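11/10/2018, bench notes, equipment money

Sat down with the Roltine quote again over coffee, and I'm still fond of it, even with the spare fingertip pads at 184 a set (ouch!). Plenen wants 546 for the wrist camera mount, and that one can wait till March, I think. 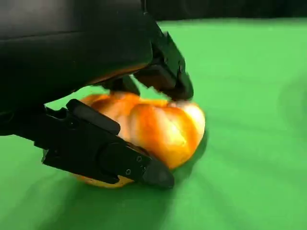
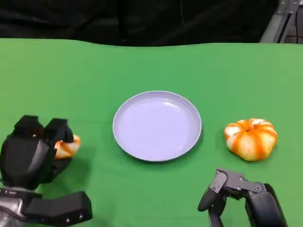 Gripper work on the green cloth, orange produce shapes.

So that leaves 1,158 in the pot. I'd love to hold back 200 for more cloth and props, and ask Llanos about a second set of pads before we sign anything.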